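We use cookies to remember your settings and count visits. By continuing to read you accept this. Accept | Manage

How to compare finger pads on a hand-held gripper using fruit
By Mererid Landeg
October 24, 2023

Finger pads decide a lot about how a gripper behaves, and a spec sheet will not tell you much about them. Fruit is a cheap way to find out. It is round, it bruises, and no two pieces are quite the same shape. I use this routine before I collect any demonstrations with a new set of pads, and it needs nothing you can't get at a grocery store.

You will need a hand-held gripper, the pads you want to compare, citrus in more than one size, a few tomatoes, and a shallow box with a rim. Cover the table with a cloth so that dropped fruit doesn't roll far.

1. Start with the small, slick fruit. A cherry tomato shows very quickly whether the jaws meet squarely. Close slowly until the skin touches both pads, then lift it just clear of the box. If it turns as you lift, one pad is sitting higher than the other. Loosen the pad, reseat it, and try again before you write anything down.
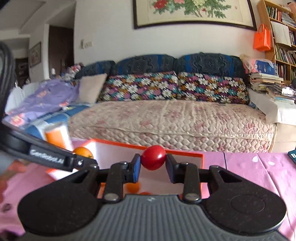 2. Move up to citrus. Peel has some texture, so almost any pad will hold a tangerine. What you want to learn is how far off center you can grab it and still keep it. Take the first grip through the middle of the fruit, then move toward the top until it slips. Mark that point on your sheet. I did this with the Gellum pads and the Dornar pads, 29 lifts each, and the difference showed up near the stem. 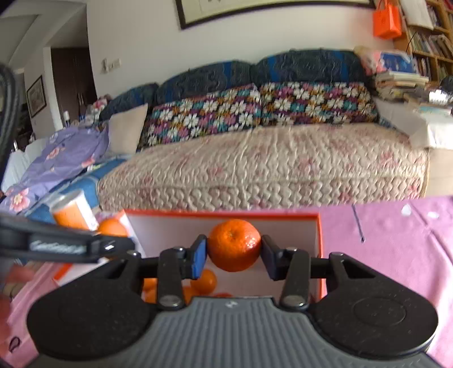
Keep your closing speed the same for every lift. It is easy to squeeze harder once you have dropped one, and then you are testing your hand. I count to two from first contact to full grip — slow, but it repeats well.

3. Lift from open ground. A box wall can steady a fruit and hide a weak grip, so put the fruit on the cloth in a loose group and pick from there. Approach so that both jaws reach the fruit together. If one arrives first, it pushes the fruit into its neighbors, and you should log that as a miss even if you get the lift.

4. Check the fruit afterward. Set each piece aside and look again after 6 hours. Dents in a tomato mean the pad is too stiff or you closed too far. Wipe the pads too, as juice changes the grip more than you would expect.

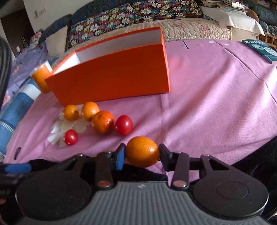
Comments

Llewellyn
I'd add a step for worn pads. Mine held tomatoes fine when new and started dropping them somewhere before 3000 cycles. The citrus results hardly changed, so I would have missed it with oranges alone.

Varnport
Do you reseat the pads between fruit types or only when something turns in the grip?

Mererid Landeg
Only when it turns. Reseating every time added more variation than it removed.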